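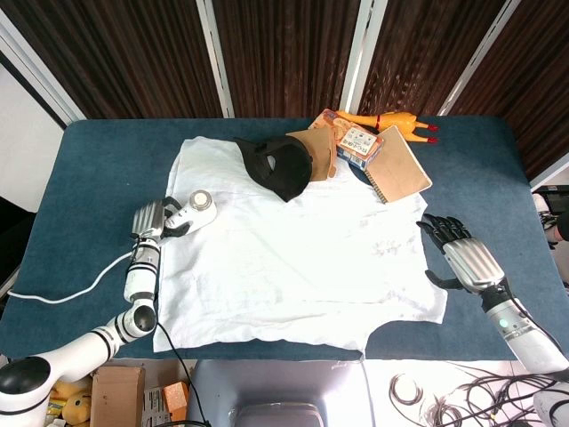
The Sultstead Cloth Club is a student robotics club in Niltberg, known locally for its long and good-natured devotion to household linen. It was started by Xiomara Mahmoud, a teacher who felt that beginners learn a great deal from a wrinkled towel, and it now has 17 members, most of them quite happy to talk about fabric all afternoon.

Members work in pairs on two-armed robots, practicing how to approach, grip and smooth a cloth on a padded or covered table.
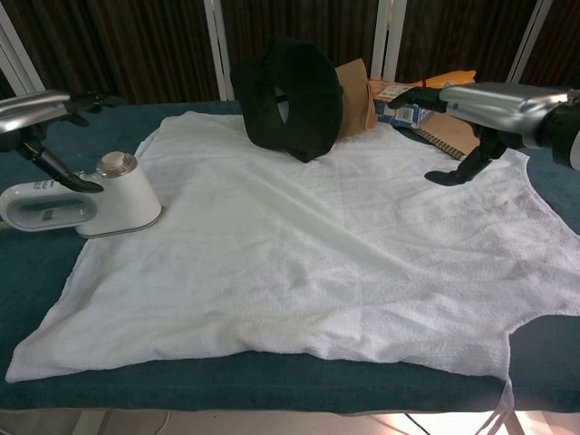

Competitions

Each January the club travels to the Skusteline Meet, where 13 school teams share their year's work over a very generous lunch.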